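Flindlow Pantry Labels

A dataset of ingredient and nutrition text copied from packaged food, with a small set of scripts for cleaning it up.

Version 2

What is in it

Each record holds the text of one package label, typed as printed, along with a cleaned version of the same text. Spelling mistakes on the label are kept in the raw field and fixed in the clean field. Labels in more than one language are stored once per language, joined by the same item code.

The collection was started to test recipe and allergy software that kept failing on real labels. Most of the text we had before came from store websites, where the ingredient list is often shortened or out of date. Typing from the package takes longer but matches what a shopper reads at home.

Files

labels_raw.csv: text as printed, including line breaks
labels_clean.csv: corrected text, one ingredient per row
allergens.csv: allergen statements, kept apart from the ingredients
groups.csv: the 9 food groups and their short codes
scripts/: cleaning and checking scripts

Fields

item_code: a text code, never reused
group: one of the codes in groups.csv
serving_text: serving size as written on the package
ingredients: the full list, with brackets kept
may_contain: the precautionary line, blank if the label has none
notes: anything the person typing wanted to flag

Do not read a blank may_contain as "free from." It means only that no such line was printed.

Food groups

Snacks are the largest group and also the messiest. Flavor seasonings are often listed as an ingredient with their own ingredients in brackets, sometimes two levels deep. The cleaning script flattens these and writes the parent name into a separate column. Canned goods and dry pasta are much simpler and need almost no fixing. 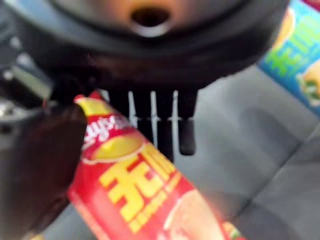
Snacks group: potato chips, red bag.

How the labels were typed

Two people typed each label separately. The Orketti script compares both copies and lists every line that differs. A third person then settles those lines against the package. Differences in spacing are ignored. Differences in numbers are never ignored, even when one is clearly a slip.

Entries longer than 200 words are split at the nearest semicolon and numbered.

Known problems

Store brands are thin in this version. Katsaros items have serving sizes in grams only, so comparing them with cup-based servings needs a conversion we do not supply. The 64 records marked "partial" have a torn or smudged label and should be left out of any allergen work.

Recipes change without notice. Nothing in this dataset should be used to decide whether a food is safe for a particular person.

Running the checks

Install the requirements, then run scripts/check_all.py from the top folder. Output goes to reports/. Older Sendier exports will load, but the notes field comes through empty.

Changes in version 2

Allergen statements moved to their own file
Bracket handling rewritten
Duplicate item codes removed

Corrections

Open an issue with the item code and the line as it appears on the package. Fixes go into the next version, planned for December.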